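Drakgate Counter Arm Starter Bundle – what to budget for

I get asked for a price on this one more than anything else in the shop, so I'm putting it all on one page. The bundle is $1375. You get the arm, a two-finger gripper, the power supply, one bench clamp and the Wistard control software with a year of updates.

Now the stuff people forget! Spare gripper fingers are $305 for the full set, and I'd put them in your first order (I waited on mine and lost most of September to shipping). Set aside another $200 for cables, a second clamp and whatever you end up needing from the hardware store. If you want two arms, double everything except the software – one Wistard license covers both.

Measure before you buy. The clamp needs a solid edge to bite on, and the arm needs room to swing without knocking into a wall or a cabinet. I tape the reach out on the counter first and live with it for a day or two. It looks silly, but it has saved me from one very annoying return.

Power matters too. The supply cord is on the short side, so plan your outlet, or get the longer Quezada cord when you order.

As for the work itself, table setting and tidying are what most of my kitchen customers start with. Plates, flatware, cups, jars, all the everyday things with awkward shapes. Use your own dishes! You'll learn a lot more about whether the gripper suits you.
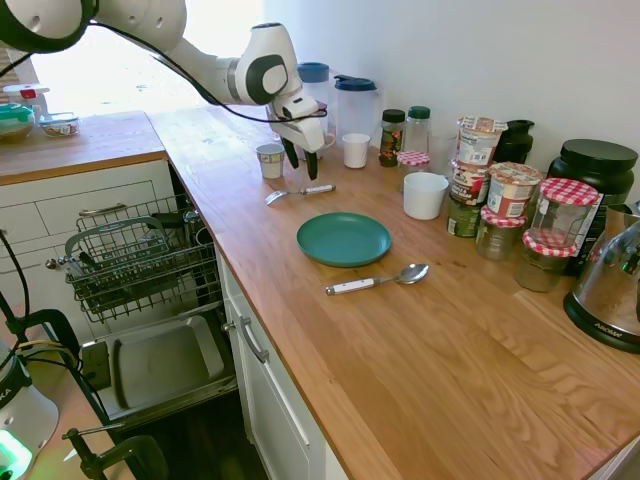 Gripper over the fork, with a teal plate and a spoon on the same butcher-block counter.

Ships from our Nandance warehouse. The bundle price is good through 27th September, and the finger sets stay at $305 after that. Returns are fine if the arm is clean and you still have the box – please keep the box.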